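4.3 抽屉内部的清洁

Kultia 抽屉柜用得久了，碎屑会落进抽屉，堆在底板和四个角上。建议每月清洁一次；放面包、饼干等食物的抽屉，看见碎屑就清。

准备物品：小碗一只，海绵一块，软毛刷或带扁嘴的吸尘器，干布两块，中性清洁剂。

注意：不要用钢丝球、去污粉或含氯的清洁剂，灰色柜面会留下擦痕和发白的印子，保修不包括此类损伤。

步骤

1. 把抽屉里的东西全部取出，台面上只留清洁用的物品。

2. 双手握住面板中间的凹槽拉手，平稳地把抽屉拉到底，直到滑轨限位。不要从一侧斜拉。

3. 小碗里倒温水 200 毫升，加清洁剂 5 毫升，搅匀。碗放在台面靠里的位置，海绵放在碗的右边，左撇子可以对调。

空抽屉拉开后，碗和海绵在台面上的摆法：

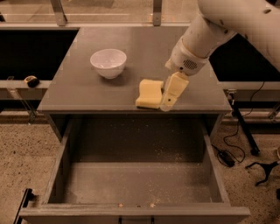
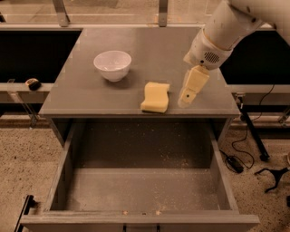
4. 先干后湿。用软毛刷把碎屑扫到一处，再用吸尘器吸走。没有吸尘器时，可用折起的硬纸片铲出。碎屑没有清干净就上湿海绵，会糊在底板上，干了以后更难擦。

5. 海绵蘸水后拧到不滴水，从里侧往面板方向擦底板，然后擦两边侧板。角落用海绵的窄边擦。

6. 用第一块干布擦去水迹，第二块再擦一遍。抽屉保持拉开，晾够 9 分钟以上再放东西。

7. 用干布擦一遍滑轨外侧。滑轨里有碎屑时用软毛刷刷出，不要用水冲，也不要自行加食用油或机油。需要润滑时，请使用随柜附送的 Sastry 润滑脂，每侧一小点即可。

8. 慢慢推回抽屉，最后一段应顺畅合上。推到一半卡住时不要硬推，拉出来重新检查滑轨。

小心：抽屉完全拉开时，不要把手肘或身体的重量压在面板上，也不要让儿童攀爬。535 型的抽屉较深，完全拉开后重心会前移，柜体必须先按 2.1 节固定在墙上才能进行清洁。

提示：油渍擦一遍不掉的，把湿海绵压在上面停一会儿再擦。仍有残留可换用 Clinel 中性泡沫，先在抽屉底板不显眼的角上试一下，确认不变色再用。

台面的擦法与抽屉相同，擦完后把柜体前沿下方也带一下，那里容易挂水，水会滴进抽屉里。海绵用后洗净拧干，放在通风处，不要收进关着的抽屉。

抽屉需要整个取下清洗时，见 4.4 节。底板鼓起或侧板开裂的，请停止使用该抽屉，并联系 Gellard 售后更换，联系时请报出柜体背面标签上的型号。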